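Speaker notes - "What the wrist sees: planning under a bad view"
Afternoon session, long version (skip the bracketed bits if we start late)

Hello, wait for the door to close. Thank Nuwan Matubbar for the introduction, and for letting me borrow his clicker, because mine is in a hotel room in another time zone.

Start with the confession. When Thodoris Gkikas and I began work on Tela, our motion planner, we thought perception was going to be the easy half. We had simulated rooms, perfect lighting, no dust and no cables. And then we spent most of a winter on one stubborn problem, and that problem is what I'd like to talk about for the next little while, if you'll bear with me.

(Pause. Ask who in the room runs a camera on the wrist. Usually plenty of hands. Ask who is happy with it. Usually fewer!)

So, the wrist view. We all love it for the last few inches of a grasp, and rightly so. But between grasps the arm is swinging around, and the policy still has to make something of whatever comes in. A window, a bit of wall, the side of a tall panel. The gripper's own body takes up a good share of the pixels, and it never moves in the image apart from the fingers, so a network learns very quickly to ignore it, or worse, to lean on it.
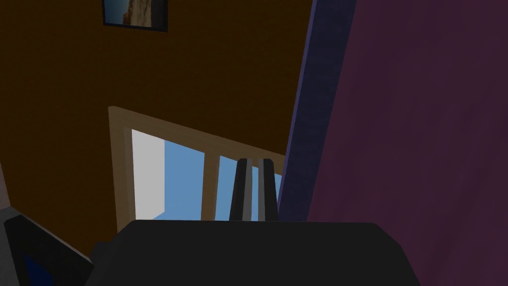
Our first version treated every wrist image as equally useful, and I still wince a little when I say that out loud. We ran 2000 simulated episodes, and 1517 of them finished the task. That sounded fine to us until Thodoris sat down with a big pot of coffee and went through the failures one at a time. In 108 of those the planner had committed to a new path while looking at almost nothing but flat color. It had no edges to hold on to, it guessed where it was, and it guessed with great confidence.

(Slow down here. People like to write the numbers down.)

The fix is humble, and I'm fond of it for that. We added a small score that runs ahead of the planner and asks how much the current view can tell us about the arm's position. If the score is low, the planner keeps its old path and slows the joints. If it stays low for 18 frames in a row, the arm backs up along the way it came until the score recovers. We mask out the gripper body before scoring, and please do the same if you try this at home - we forgot at first, and the nice clean edges of the fingers pushed every score up.

[If time: the Siddiqui test rooms, and why tilted views hurt us more than dark ones. The short version is that our training poses were far too polite. Everything was level. Once we let the wrist roll freely during data generation, the trouble eased a good deal.]

Say a kind word about the folks at Zomberg, who lent us compute and put up with our very long log files.

Then the part I'm still unsure of. Backing up costs time, and in a tight space it can be the wrong move. I'd love to hear from anyone who has a better idea, so leave room for questions and repeat each one into the microphone. The code and the failure logs are on the Dadavstead page. Switch to the slide with the link and leave it up.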